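September, Vondmont laundry task, run 19

Okay, back on laundry after a week of fighting the arm calibration! Sheldon wants a straight answer on whether this thing can do a load by the end of the month. My bet is no, but it's closer than I'd have said in the spring.
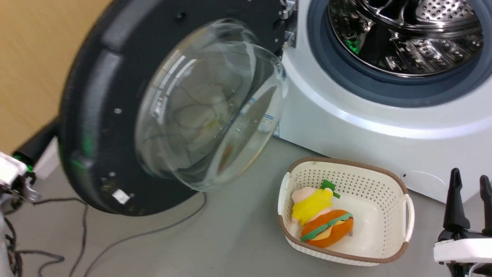 Grasp planning is still my headache. Soft things squash and the planner hates it, so Jhun and I are going with one plush before we try real clothes (towels are a whole other mess). The burger toy is over toward the left half of the basket and the gripper is at the right, so I want to try a longer reach and see if the wrist clears the rim. Door glass is clear too, need to ask Jhun what the depth map makes of it.

Saved the config as 1456.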